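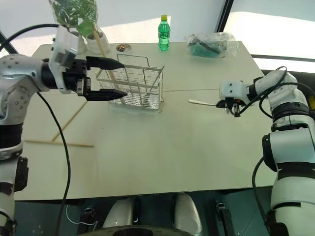 2 min read

Review: Moen wire drying basket, large size

I bought the Moen basket in July to replace a plastic dish rack that had gone cloudy and started to smell. It cost 41 dollars at Jarnska, with free pickup. I have used it every day since then, mostly for dishes and sometimes for washing vegetables from the garden.

The basket comes in one piece. There is a separate drip tray, sold under the name Restar, and the store will try to sell it to you at the register. I skipped it the first week and put a folded towel underneath. By the second week I had gone back for the tray. The towel never dried out and the counter under it stayed damp.

Size

The box says it holds 16 dinner plates. I can get that many in if they are thin and flat. With our everyday plates, which have a raised rim, it takes fewer, and the last one has to be pushed. Bowls do better on their sides along the back. Tall glasses are the weak point: they lean against each other and I chipped one in the first month. I now dry glasses on the tray next to the basket.

If you have a shallow counter, measure first. The handles stick out farther than the product page suggests, and mine hit the wall outlet cover until I turned the whole thing sideways.

Small items

The gaps between the wires are wide enough that forks slide through handle first. Chopsticks and skewers go straight to the bottom and then out. Moen makes a clip-on cup for these, but it was out of stock at Jarnska both times I asked. 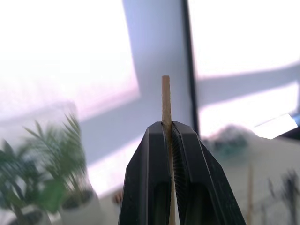
I ended up using an old jam jar for anything long and thin, with a piece of sponge in the bottom that I swap out every Saturday. It works well enough that I stopped looking for the clip-on cup.

Cleaning

Water spots show up fast. A wipe with vinegar takes them off, and I do that when I change the sponge. The corners where the wires cross are harder to reach, and an old toothbrush is the best tool I have found. The care sheet says the basket can go in the dishwasher. It does fit in mine, on the bottom rack with everything else taken out, so I don't bother.

No rust so far. My neighbor Hedvig Rønning has had the smaller version longer than I have had this one, and hers has a little rust at one foot where the rubber cap came off. I check my caps now and then. One was loose out of the box and I glued it.

Compared with the Drarnura

I tried the Drarnura folding rack before this and returned it. It stores flat and holds glasses better, but the hinge slipped when it was full — twice in one evening. The Moen doesn't fold and takes up space all the time. I would still pick it over the Drarnura for a kitchen where the rack stays out anyway.

Would I buy it again? Yes, with the tray from the start. For a household that washes a lot of glasses by hand, I would look for something with pegs.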